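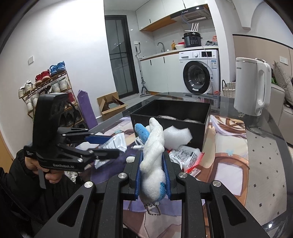

4 min read

Dusel portable CD player review: a decent way to play the singles you keep buying

By Benjie Marquez

Anyone who follows a pop group closely ends up with a lot of CDs. Each single comes out in several editions, the covers are different, the B-sides are different, and the discs go on a shelf still in their plastic while we stream the songs on our phones. I have bought every Flotel release since their debut and until October I had nothing in the flat that could play them. My laptop has no disc drive and the old stereo went when I moved.

The Dusel is a small portable player with a rechargeable battery, a headphone socket, Bluetooth and a built-in speaker. I bought mine from Ong, where I get most of my albums, and have used it nearly every day for a month.

Design and build

It weighs 275 grams without a disc in it, so it's heavier than the players I remember from school but fine in a rucksack. The body is plastic with a matt finish that picks up fingerprints. The lid opens with a sliding catch on the front edge and you press the disc down on to the spindle until it clicks. On mine the click needed a firm push for the first week and has loosened up a little.

There are five buttons along the top and a volume wheel on the side. The buttons are small and the play symbol is printed in grey on slightly lighter grey, which is hard to read in the evening. I learned them by touch after a few days. The display shows the track number and the elapsed time, and nothing else. It can't show song titles, even on discs that carry them.

It also stands upright if you want it to. A clip-on foot comes in the box, and with the player upright you can see the disc through the clear lid. Most Flotel discs have a printed design, so this is a nice touch, although the foot is flimsy and I wouldn't trust it on a shelf that gets knocked.

Sound

I did most of my listening with wired headphones, and over those the Dusel sounds good. The opening track on Prerkotwood, the group's second album, has a low synth line that gets lost on my phone, and I could follow it all the way through. Voices are clear and well forward. There's a faint hiss when nothing is playing, which you stop hearing once the music starts.

The equaliser has a bass setting that I tried once and turned off. It makes the kick drum louder and everything else duller.

Bluetooth is more of a mixed result. Pairing is slow, as there's no list of devices to pick from. You hold the button down and wait for the player to find something, and in a home with two sets of headphones and a kitchen speaker it doesn't always find the one you want. Once it's connected it stays connected. I had two dropouts in the month, both while walking into another room.

The built-in speaker is weak. It's all right for a radio-style interview disc or the spoken message tracks that come with some fan club editions, but I wouldn't play an album on it.
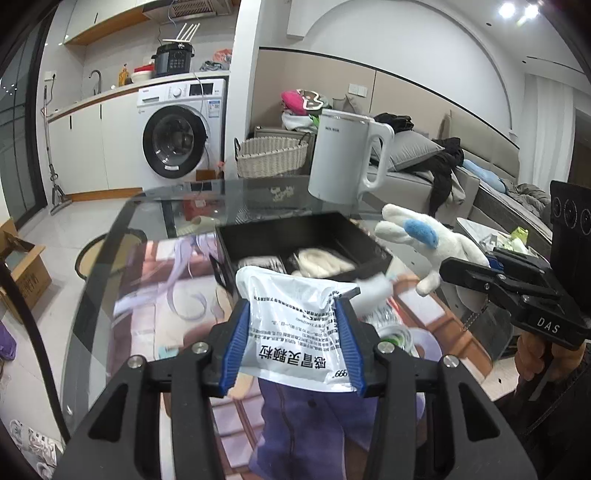 Battery life is better than I thought it would be. The battery is rated at 3000 mAh and the box promises 15 hours over wired headphones. I got very close to that by leaving it on repeat one Sunday and checking it through the day. Bluetooth uses more, and with the speaker turned up it won't last an afternoon. It charges by USB-C and can be used while charging. No plug is supplied, only a short cable.

Skipping

This was my main worry. The Dusel has a skip protection mode that is switched on by default, and at a desk or on a sofa I never heard it skip. On the bus it was fine too. Walking quickly with it in a coat pocket was another matter, and it gave up twice on the same stretch of pavement. If you want music for running, stick with your phone.

It played every disc I own, including the 4 singles I bought second-hand with marks on them. One of those had jumped in a friend's car stereo. It also read a home-made disc of MP3 files, though it took a long time to start and played the tracks in an odd order.

Small-size discs work as well. Flotel put out an 8cm single for their anniversary and I had assumed I would never hear it. It sits on the spindle without an adapter.

A few things I'd change

It doesn't remember where you stopped unless you turn on a resume setting, and that setting is hidden behind a long press on the mode button. The manual covers it in one line on the last page. I'd also like gapless playback. There's a short silence between tracks, and on a live album this chops up the crowd noise and the talking between songs. My copy of the Flotel arena concert is noticeably worse for it.

The carry pouch is thin fabric with no room for spare discs or the cable.

Who should buy it

If you have a working stereo with a CD tray you don't need this, and the stereo will sound better. If your collection is sitting unplayed and you mostly use headphones, the Dusel does the job for a fair price. Collectors who only want something to stand a disc in could spend less on a plain frame.

Ong had it in white and in a pale green when I ordered. I took the white one. The green sold out while I was making up my mind, and the shop told me more were on the way.

Good: clear sound over wired headphones, long battery life, plays 8cm discs

Less good: gaps between tracks, slow Bluetooth pairing, weak speaker, hard-to-read buttons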